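January, fade test notes, continued

Pulled the window strips this morning, 42 days on the south glass. Wyn Vaughan wants a yes or no on the Loltmont spray before we order more of it. I don't have one and I am not going to write one down to be polite.

Setup, so I don't have to remember it later. Plain cotton from Gündoğdu, same bolt, cut into strips. Dyed in one bath with the Cuvska red, rinsed until the water ran clear, line dried. Half sprayed to the instructions on the can (two light coats, an hour between), half left alone. Each strip has a folded card over the bottom third so there is a covered bit to compare against. A second batch went under the Latano lamp in the back cabinet.

Window result: the sprayed strips look better. A little better. I would have said so even if they didn't, I suspect, as I knew which was which when I picked them up. Went back after lunch, turned them face down, had Wyn shuffle them and lay them out again with the marked ends hidden. I got 13 right before I got one wrong, so there is something to see. But see next paragraph.

The sprayed strips started out darker. I didn't check this at the time and should have. Sprayed an offcut today and laid it next to a bare one: the coated piece is deeper in color as soon as it dries, before any light has touched it. So was I picking out "less faded" or was I picking out "has spray on it"? The covered ends say the second, at least partly. Covered and sprayed is darker than covered and bare. If I compare each strip only with its own covered end, the gap between the two groups shrinks to where I would not bet on it.

The Loltmont sheet says 1000 hours of protection. Protection measured how, and under what? There is a graph with no units up the side. I wrote to ask and got the same sheet back.

Lamp batch: not usable. The cabinet runs warm and two of the strips nearest the bulb have gone brownish, which I take to be heat. Wyn thinks it could be the coating yellowing. One of the two was bare, so I doubt it, but one strip is one strip. Also the lamp hour counter resets when somebody trips the breaker, and somebody did. I don't trust any exposure time for that batch and am not going to work backward to a nice number.

Things to do differently:
Photograph every strip after spraying and before exposure — gray card in the shot, same corner of the bench.
Spray some strips with plain water, on the same schedule, so the handling matches.
Keep the marked ends folded under from the start.
Small fan in the cabinet. Thermometer too, at strip height and away from the door.
Ask Gündoğdu if the cotton comes with a finish on it. We have been assuming not.

Wyn's argument for ordering anyway is that a customer likes a deeper red, faded or not. Fair enough, but then we should sell it as a darkener and stop saying it protects anything. I'd leave "UV" off the label until round two is down off the glass.
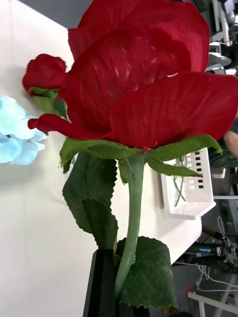
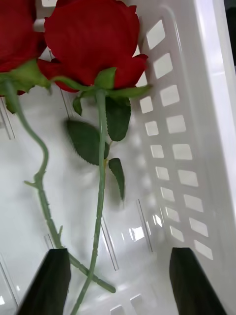
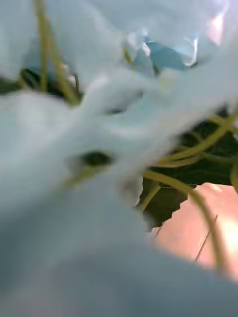 First two: artificial red roses, close up and then a pair in the white basket. Last one: pale crumpled material, a bit of light blue plastic showing through.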